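Hokero Pick Cell: planning guide for buyers

The Hokero cell takes small parts out of a tray and puts them to the next station. Many customers come to us with the budget already fixed, and later they find that the trays, the fingers and the days of setup were not inside. Please read this page before you ask for a quote.

What is in the base package

One arm with two-finger gripper, controller, table plate, and one year of support from Esteves, our service partner. The simulation license Zostent is also included for the first 3 months. We advise to use it before you order any fingers, so the tray and the part can be tested on the screen. 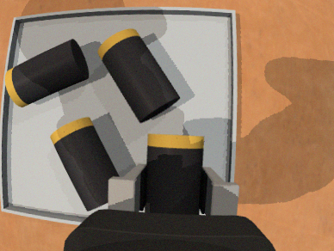

Parts that lie in a tray without order

In our rendered test the black cylinders with a yellow band lie at different angles, and the fingers come from two sides of one part. For such work, plan free space next to each part for both fingers. A shallow tray is easier than a deep box. If your parts often touch the wall, please tell us in the request form.

What to put in the budget

Finger pads: one spare set for each 500 hours of work.
Setup and training: 40 hours, can be divided in two visits.
Floor space: leave 70 cm free on the operator side.
Trays: not included. You can send us your own or order the Pernimura type.

Delivery

Orders which we receive before the end of February are delivered in spring. Custom fingers need more time and are quoted separately.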